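Wurnura Accessories Workroom — Notebook
Entry: January 12, 2023
Kept by: Folke Midtbø
Subject: Sorting of bracelets, corded pieces and small loose items, bedroom layout

The session was held in the bedroom, as the long table is still taken up by the Coughlan order. The bed was made up with the red cover and the grid sheet was spread over it. The grid is useful for this work. Pieces can be set apart from one another by a few squares, and a thin cord shows clearly against the pale cloth.

Colleagues are reminded that the sheet is to be pulled flat before anything is placed on it. Small clasps travel into folds and are then found in the laundry, as happened last May.

The purple tub stays at the left side of the bed. Pieces for the lower group should be kept together when they are laid out, as the cords catch on one another very easily.

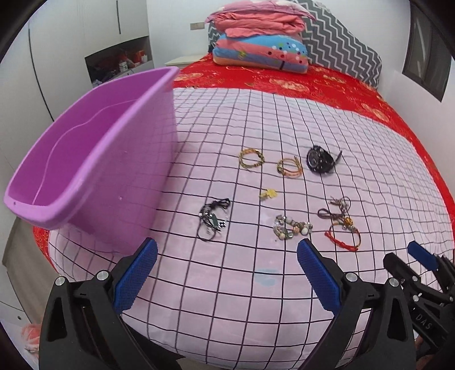

Bracelets, Cords and Watch

The beaded and twisted bracelets keep their shape and give little trouble. The gold and black beaded one is best left coiled. If it is opened out it takes up too much of the sheet, and it rolls. The gold and orange twisted bracelet can be set down next to it without any risk of tangling.

The black watch is entered under accessories. Its strap should not be laid over any of the beaded pieces.

The yellow flower charm is listed separately. I have not been able to match it to a bracelet in the Nestero list, and it should not be attached to anything until the list has been checked again. Line 17 reads only "flower, small", with no color given. I have written to Wastville for the original sheet.

The corded pieces need the most time:

Black cords with silver charms and beads. Do not pull from the charm end. Find the clasp first and work back from it.

Brown cords. The red string bracelet was entered with these and should have its own line. Corrected in the register, page 23.

Silver, gold and cream bracelet. Beads and charms to be checked for loose rings under the desk lamp. Not yet done.

Method for Corded Necklaces

The braided necklaces are to be gathered into long loops, held at the knot, and lifted clear of the sheet before they are moved. Where there is an extension chain, it should be allowed to hang free on the outside of the bundle. Tucking it in was tried in the past and led to links catching in the braid — a slow repair, and one that leaves a mark on the cord.

Thin black cords are handled in the same way, but the metal fittings should hang below the bundle so that the weight keeps the loops straight.
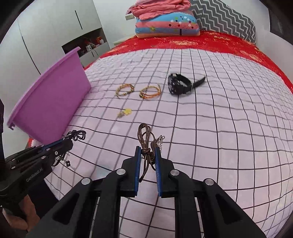 Dark brown braided necklace, held at the knot; black cord piece with flower charm at left.

The black flower charm with the pale center is a different item from the yellow one and the two must not share a line. I have added "pale center" to the description to prevent confusion.

Outstanding

Bag labels: 20 left from the old roll. The new roll is the wrong width and is to go back.

The register total stands at 117 lines with the red string bracelet entered separately. The flower charm at line 17 remains open until Wastville replies.

Grid sheet to be washed on its own, cool, and not ironed across the printed lines. F.M.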